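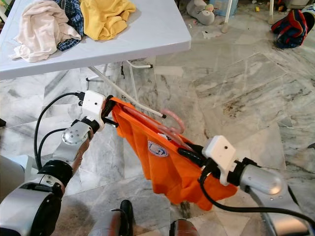

4.2 Hangers and the waistband problem

The claim that hanging is kinder to light garments than folding is repeated so often in the household literature that it has nearly stopped being tested. Trevor and Karaki traced 41 statements of it in advice manuals and care guides and found that most cited another manual, or cited nothing. We take the claim seriously here only for shorts and similar short garments, where it seems to us weakest.

Shorts are an awkward case. They have too little length to drape over a bar as trousers do, and the waistband is usually the only part with enough structure to carry the weight. The usual household answer is to put a shirt hanger inside the opening and let the waistband sit along it. In Figure 3 a translucent pink plastic hanger lies in the opening of an orange garment, its straight bar parallel to the fabric edge and its hook coming out over the back. With the garment held up at a slant by its two upper corners, the cloth falls in vertical folds and the lower edge is uneven. We would not read much into that unevenness, as any short garment held on a diagonal will show it. It does illustrate how little the bar governs what happens lower down.

Figure 3. Bright orange garment with hanger inside the opening, held at both ends of the upper edge. Three further garments, crumpled, on the folding table.

The Netesdale wardrobe diaries are generally cited in favour of hanging. Of the 3017 entries coded in the September round, those mentioning shorts report fewer creases when the garment was hung. The diarists judged their own creases, however, and they knew which method they had used. Someone who has taken the trouble to thread a hanger through a waistband is perhaps not the best person to ask whether it was worth doing. Antal's reanalysis drops the self-rated items and the difference shrinks until it is hard to distinguish from the colour effect, dark cloth being rated smoother whatever was done to it.

Printed emblems raise a separate doubt. Care guides advise hanging so that a print is not cracked along a fold line, yet a print placed just below the waistband will often be missed by an ordinary fold in half lengthwise or across. Whether it is missed depends on placement, and none of the guides we consulted specify placement. The Stoker protocol avoids the question by using plain cloth throughout – a defensible choice, but one that limits what it can say about sportswear.

We therefore treat hanging as a storage preference with an unproven benefit, and code it separately from folding in the analysis that follows.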